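Stondex Desk Series - Assembly and Set-Up Guide
Section 3: Placing, Leveling and Loading the Desk

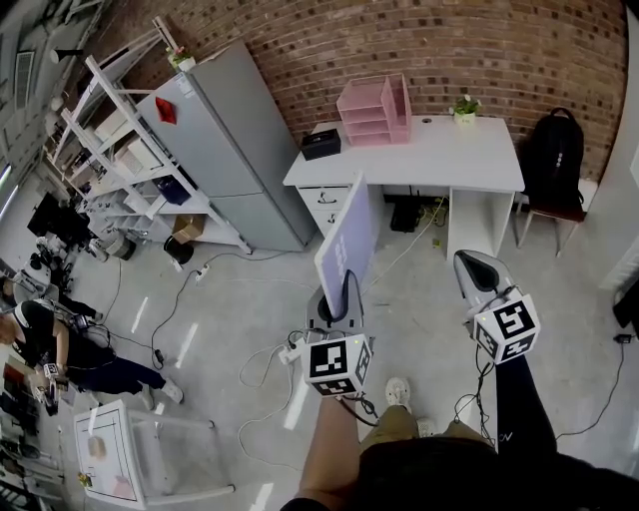
Fig. 3. White desk with two-drawer unit on the left and panel leg on the right.

Read this section after the frame and top have been joined as described in Section 2. Two people are needed for steps 1 through 4. Allow roughly 55 minutes for the whole section.

Before you start

You will need a spirit level, a tape measure, a Phillips screwdriver and the hex key from the small parts bag. Have the foot wrench within reach. It is the flat steel piece with a notch at one end, and it is often thrown out with the packing foam.

Check that the six cam covers are still in the bag. They go on last.

CAUTION: Do not drag the desk. The panel leg is held by cam locks that are strong under a downward load but can pull out of the board if the leg is pushed sideways. Damage of this kind is not covered by the Prultelcombe warranty.

Placing the desk

1. Take both drawers out. Pull each one to its stop, press the left release lever down and the right lever up, and lift it clear. Keep track of which drawer came from which opening.

2. With one person at each end, lift the desk by the side panels. Do not lift by the front edge of the top.

3. Set the desk down with its back edge 2 inches from the wall. On a curved wall, measure from the point where the wall comes closest to the desk.

4. Check that all the feet are touching the floor. Press on each front corner in turn. If the desk rocks, go on to Leveling. If it does not rock, check it with the spirit level anyway.

NOTE: On carpet, let the desk stand overnight before leveling. The feet will sink a little during the first hours.

Leveling

5. Lay the spirit level on the top from left to right, near the front edge.

6. Fit the foot wrench over the foot at the low end. Turn clockwise to raise the desk, counterclockwise to lower it. One full turn changes the height by about the thickness of a coin.

7. Turn the level to run front to back and repeat. Check left to right again afterward, as the second adjustment usually disturbs the first.

8. Do not unscrew any foot past the red line on its thread. If you reach the line and the desk is still not level, put a hard shim under the foot and start again from step 5. Folded cardboard compresses and should not be used.

Refitting the drawers

9. Pull both runners fully forward inside the opening.

10. Set the drawer on the runners and push slowly until both levers click. If only one clicks, take the drawer out and try again. Forcing it will bend the runner.

11. Open and close each drawer three times, empty. The gap around the drawer front should look even on both sides. If it is wider on one side, loosen the two adjusting screws behind the front, shift the front by hand and tighten.

A drawer that rolls open by itself nearly always means the desk leans forward. Go back to step 7 before adjusting anything on the drawer.

Running cables

12. Feed cables through the round hole in the top one at a time, largest plug first.

13. Leave enough slack for equipment to be moved to the front edge of the desk without pulling on its cord.

14. Stick the cable clips to the underside of the top, starting at the hole and working toward the wall outlet. Wipe the surface with a dry cloth first. The adhesive takes a day to reach full strength, so hang only light cords on the clips until then.

CAUTION: Do not run a power cord under a foot or behind a drawer. Check both before you push the desk into its final position.

Loading

15. Put heavy items over the drawer unit or over the panel leg. Avoid standing a heavy item at the middle of the top, where there is no support below.

16. Load the lower drawer first. With the Falcão file insert fitted, keep paper below the top of the rails.

17. Put a saucer or mat under plant pots. Standing water will lift the edge banding, and a swollen edge cannot be repaired.

18. Press the cam covers into place.

After the first month

Tighten every visible screw by hand, including those on the drawer handles. Do not use a power driver. Check the level again if the desk has been moved to another room.

Replacement parts

Feet, levers and cam covers are sold separately. Quote part group 3,883 and the color of your desk when ordering. Orders go through the Jirkance parts counter, attention Américo Bettencourt. Orders received by Thursday noon are packed the same week.

Continue to Section 4, Fitting the Keyboard Shelf.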